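Kornier wants me to tag everything

July 17, 2025

I've kept my book list in Kornier since it was a one-person project with an ugly icon. Version 9 came out this month, and the big news is "smart shelves." You open a book, the app guesses what it's about, and it files it on a shelf you never asked for. The release notes say this will change how I see my library. I have my doubts.

I ran it on 300 books. It came back with 169 shelves. One of them is called "Journeys" and holds a road atlas, a divorce memoir and a guide to beekeeping. I'd love to know what the bees did to get in there.

You can rename a shelf, and you can merge two shelves, one pair at a time. You can't delete one until it's empty, and the app may fill it again the next time it syncs. There is a switch to stop that. It's under Account, then Sync, then Advanced, and it was on when I updated — of course it was.

Þórey Frandsen wrote to me after my last post to say I'm too hard on these people, and that her smart shelves came out fine. She has 100 books, nearly all of them crime novels. I'd expect a coin toss to do well on that.

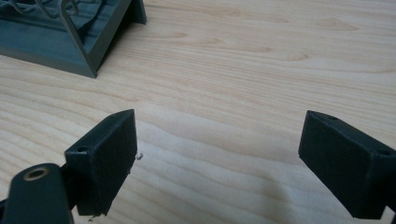

What about switching?

I looked at Dravel again. It imports a Kornier file without much fuss, but it drops the date you finished each book, and that's the one field I care about. Support told me last October that a fix was coming. I asked again last week and got the same sentence back, word for word.

Savville keeps the dates but wants a subscription before it will export anything. I don't put data into a box that charges me to open it.

So I'm staying put for now, with the sync switch off and the new shelves hidden. Hiding them takes two taps in the sidebar menu. If you update, make a backup file first and save it somewhere outside the app. Mine is on an old laptop, next to the one from version 8.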